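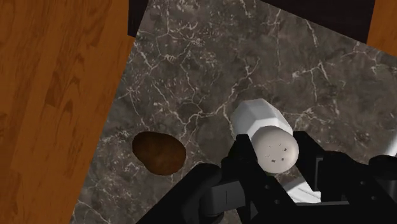
Is the Dollska brow gel worth it, or is it just hair gel in a small tube? It claims 213 tested wearers and an all-day hold. Mine flaked by lunch.

**Sarita Vishwakarma**

I doubt the "all-day" part. Two things to try before you toss it:

- Wipe the wand on the tube's neck. One thin coat, brushed up.
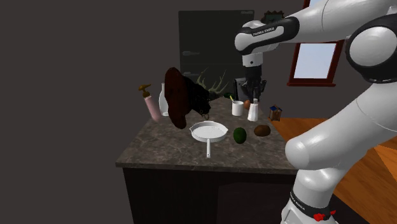
- Skip face cream on the brows that morning - oil breaks up most gels.

If it still flakes, ask for a refund.
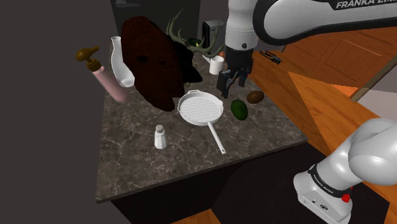

**Wichai Yimyam**

Works fine on me. Maybe you got an old one?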